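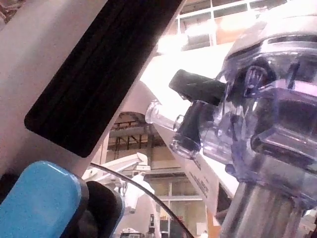

OPEN DAY TALK, NOTES (Peadar, 30 min slot incl. questions)

Get mic on first. Say hello, thank Béla Veres for the slides and for running the morning demo.

Who's in the room? Show of hands: nurses, students, parents. If mostly parents skip the control bit, go straight to suturing.

Why we do this. Open day at Heffernan, second one we've held. 886 signed up, hall holds 379 so it's sessions all day. Apologize for the line at the door.

Stuff to get across:

The big thing on most people's minds: does it operate by itself. Answer that early. At the Carari desk a person drives, hands in the controls, eyes on the picture. Then Lullitz, the project, where we ask how much of one small job a machine could learn to do. Keep those two apart, last time I mixed them up and got letters.

Small jobs = pick up a needle, pass it, pull thread, tie. Tying is the hard one. Thread slips, twists, goes where it likes. Do the shoelace thing here. (Bring the shoelace!!)

Slide change. Let them look for a bit before talking.

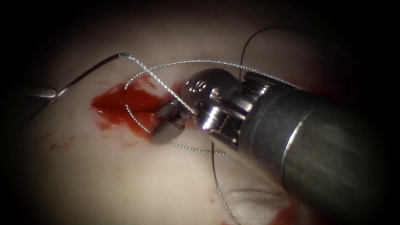 Suture held in the grasper, loop around the instrument head. Tip of the second instrument at far left.

Point out the jaws, the thread gets held right between the blades. Ask the kids to follow the silver strand with a finger, where does it go? Goes behind the shaft, you lose it. Same problem for software. Cameras only get you so far.

Warn about the blood BEFORE this slide not after. Move this line up when I retype.

Force. People always ask can it feel. Short answer, depends on the system, long answer is Béla's, hand over to him. He gets 2 minutes, he will want ten.

Money question: don't guess. Send them to the Derier table, they have the leaflets.

Wrap: next open day is in August, sign up sheet by the coats. Tours leave from the side door, small groups, no bags near the arms pls.

If theres time left, run the knot clip again slow. If not, just questions.

Peadar Hanrahan, 21 March 2022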